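How to wipe down and re-oil a light wood tabletop

Barnirstead Home Notes – updated 25/08/2025

Did mine in July, took one evening plus drying. Pale wood shows everything, so go slow on the first part and you can rush the rest.

What you need: 2 soft cotton cloths, dish soap, warm water, fine sandpaper, clear oil. I use the Clundside one. Anything without a tint is fine.

First, look at the grain. Crouch down, get the light behind the table. You want to know which way the lines run before you rub anything, and they don't always run straight. On a top like this one they go mostly side to side, then bend into a wide shallow arch in the middle. Follow the bend. 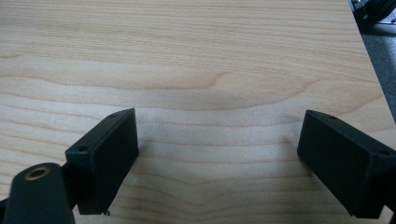
Min
Home care writer, Plurnimville

Crumbs off first. Even a tiny speck will drag under the cloth and leave a line. Then a damp cloth, one drop of soap, wipe with the grain. Dry right away with the second cloth.

Whitish scuffs – try a dry cloth before anything else. Lots of them are just rubbed-off stuff sitting on top. Still there? One pass with the damp cloth, wait, look again.

Sandpaper only on solid wood. If its veneer, skip it, the layer is thin and you'll go through. Solid tops: light strokes, no circles, wipe the dust.

Oil last, and only if the top was oiled before. Sealed tops don't need it. Small amount, spread thin, leave it 44 minutes, buff off teh extra. Nothing on the table overnight.

Lay the oily cloths flat outside to dry, don't ball them up.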